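Home Threads Topics About
Search this site Enter keywords
Last updated 29 April 2022

1/ In March I spent two weeks with goat families above Mokelora, and I want to write down what I learned about the wells before I forget it. It is a long thread, sorry.

2/ The village has 98 households. Most of them still move with the animals when the grass comes, up to the Saha plateau, at 2,298 meters. The walk takes three days with kids and old goats.

3/ The whole road depends on two wells. If one is dry, the herd has to do the second and third day without stopping, and the weak animals do not arrive.

4/ My host was a woman of 71. She told me that when she was a girl every family cleaned the wells for one day before leaving. You brought your own rope. If you did not come, you watered last.

5/ This rule was never on paper. It stopped when the young men went to Jorkico to work in the cement plant, and the wells filled slowly with sand and dead branches.

6/ Now a truck from Trukmont brings water to the halfway place. One tank costs 825 in local money. For a family with a small herd, it is the price of a good female goat - and they need more than one tank.

7/ So families sell animals to pay for water for the animals that stay. I asked my host if this makes sense to her. She laughed and gave me more cheese.

8/ Her grandson came back from the plant last year. He went down into the upper well with a bucket and a lamp. He says the stone wall is still good until very deep, but the bottom needs ten people, and he found four.

9/ They will try again before the next move. I have promised to bring rope, because the rope in the Mokelora shop is too short.

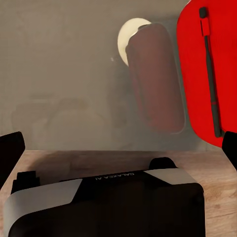
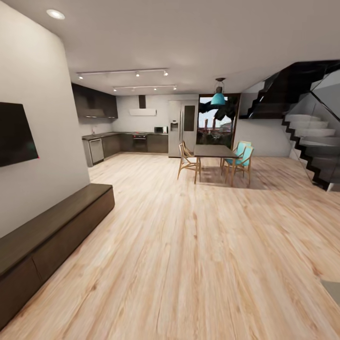
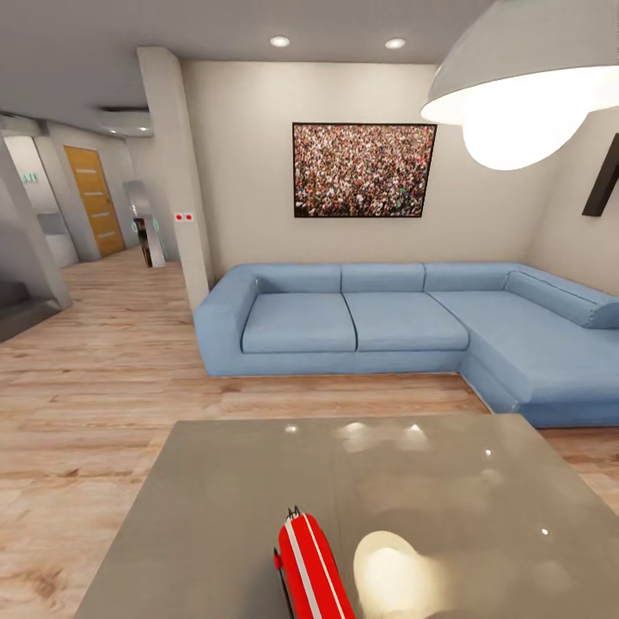

Uriel Ulloa: My father's family watered at the lower well, and it was the same rule there, but the widows were excused and still watered first. Please ask your host if she remembers that. Also tell the grandson to clear the channel above the well too - if not, the first rain puts all the sand back.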